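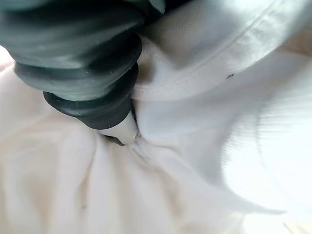 *The Gatside throwover cloth in white.*

# Gatside throwover cloth

The Gatside is a big, plain, good-natured piece of white cloth, and we have been fond of it for longer than almost anything else we sell. It goes over a table when people are coming, over the end of a bed when the nights are warm, over the settee when the dog has been up, and over the ironing pile when the doorbell rings. We did try giving it a narrower name once (for a while it was the Gatside table cloth) and customers kept writing to tell us what else they had done with it, so throwover it became.

It comes in white and only white. We are asked for other colours fairly often, and we do a natural and a soft blue in our Jisitent bedding if you would like something to go alongside.

## The cloth itself

There are two versions, and you choose between them when you order.

**All cotton.** This is the one most people buy. It is a close, plain weave, soft from the packet and softer after a few washes, with enough weight to hang nicely at the sides of a table. It creases, as cotton does, though the creases are easy-going ones that mostly drop out if you shake the cloth hard and fold it while it's still a little damp.

**Cotton and linen.** A bit crisper, a bit cooler to the touch, and it takes longer to soften. Irfan Mandagi, who looks after our cloth buying, has this one at home and says he wouldn't swap it, but he does admit it spent its first summer feeling rather stiff. If you like a cloth with some body to it, you'll be happy straight away!

Both are sold by size and both are finished in the same way, with a hem turned twice and stitched down flat on all four sides. Nothing is left raw and there is no fringe to catch in the washing machine door.

## Sizes

| Size | Measures | Good for |
|---|---|---|
| Small | 140 x 140 cm | a kitchen table, an armchair |
| Medium | 193 x 193 cm | the end of a double bed, a two-seater settee |
| Large | 193 x 270 cm | a long table, a full-length settee, a single bed |

Please measure before you order, and do allow for the drop at the sides. A hand's length of overhang looks neat on an everyday table. For a special dinner you may like more, and there the large is usually the answer, even if it looks enormous on paper. All sizes are given before washing. Expect the cotton to draw in by up to 3% the first time, and the cotton and linen by up to 5%.

## Washing and looking after it

Wash it before you use it, on its own or with other whites, at 40 degrees. After that it can go in with whatever white wash you have on. A 60 degree wash now and then will do it no harm, and after gravy it may be a kindness.

- Leave out fabric softener. The cloth softens without it, and it will soak up spills better.
- Oxygen-type stain removers are fine. Please don't use chlorine bleach, which yellows the stitching.
- Line dry if you can. A low tumble is all right for the last part.
- Iron it damp, hot, and on the back of the hem first.

For red wine we still go by the method Villads Hallgrímsson taught us when he ran the shop floor – cold water straight away, poured through from the underside, and no rubbing. Then into the wash as soon as your guests have gone home. Turmeric is another matter, and a few days on a sunny line has done more for us there than anything out of a bottle.

If you only bring yours out once or twice a year, put it away clean, unstarched and loosely folded, and change where the folds fall each time. Long-stored white cloth tends to mark along a sharp crease.

## What people use it for

We asked last October and the replies kept us reading for a good week. Tables and beds, of course. A fair number of dust sheets, which made us wince slightly. Picnics, a puppet theatre, the inside of a wardrobe door, a backdrop for selling things online, and a christening where it went over a trestle table and then, later on, over a sleeping uncle. We have now sent out 2,541 of them, and we should be glad to hear about yours as well.

## Goes well with

**Chong napkins.** White cotton, same weave as the all-cotton Gatside, sold in sets. They are cut from the same cloth width, so the whites match as nearly as we can manage between batches.

**Ikeck clips.** Small, springy table clips for eating outdoors. They hold the hem without biting into it, and they fit table tops up to 3 cm thick.

## Delivery, returns and repairs

Orders leave us within 5 working days, folded in paper and tied with cotton tape. The large is a bulky parcel and won't go through a letterbox, so do tell us at the checkout if there's a porch or a neighbour we should know about.

You can send back an unwashed cloth for exchange or refund. Once it has been washed we can't resell it, but if a hem comes undone in ordinary use, post the cloth to us clean and dry and we will restitch it free of charge, however old it is. Please pop a note in with your name, address and a word about where the trouble is – a safety pin at the spot is a great help to whoever is at the machine.

Sizes and washing notes last checked June 2025.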